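Moving the Reading Group Out of the Library

June 22, 2023

The Witham reading group has met in the same upstairs room of the public library for as long as I have belonged to it. From August the room will be closed for repairs to the roof, and members have asked where the group will go. I am setting out the arrangements on this blog, as I did when the meeting time was changed, together with a few remarks on how a reading group may be kept in good order.

Meetings will be held in the rear dining room of Trunda, the café on the station side of the high street. The room seats up to 40 people, which is more than the group requires. No charge will be made for its use, provided that those attending order at least one item from the menu. Members who prefer not to do so are asked to let me know in advance so that the matter can be settled with the café in private.

The choice of books will continue as before. Each member may put forward one title per season, and the list is voted on by a show of hands. Titles longer than 500 pages are given two meetings, the first of which stops at an agreed chapter. I regret that this rule was not observed in the spring. Several members arrived having finished the book, several had not reached the middle, and the discussion suffered for it.
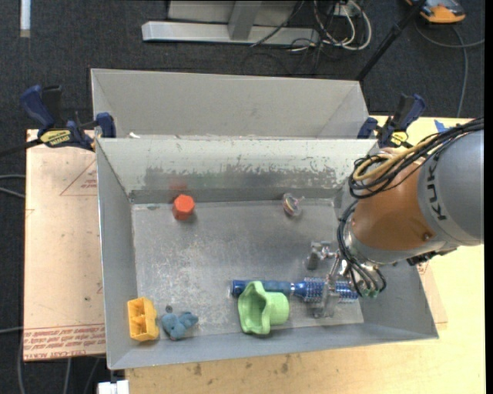

Iwasaki
Group Secretary and Author of This Blog

A word is also due on the question of editions. The group has never required that all members read from the same printing, and I would not wish to introduce such a requirement now. It does, however, cause delay when a passage is cited by page number and half of those present must search for it. Members are therefore requested to cite by chapter and, where possible, by the opening words of the paragraph. Those who read on a device will find this easier as well.

Borrowed copies remain a concern. The library lends the group a set of each title for six weeks, and 3 copies from the winter set are still outstanding. The loan is extended to the group as a whole, and late returns affect what we are able to request next. Copies may be handed in at the front desk, which will stay open while the upper floor is closed.

On the conduct of discussion I have little to add to what I wrote last year. The person who proposed the book opens the meeting and speaks for no more than ten minutes. Others are then invited to respond in turn before general conversation begins. New members sometimes find this stiff, but I have sat through enough meetings at which the same two voices filled the evening to be convinced of its value.

The first title at the new address will be Udik, a short novel in translation put forward at the May meeting. The library set has been requested and should be ready for collection by the middle of July.

Questions may be left in the comments under this post.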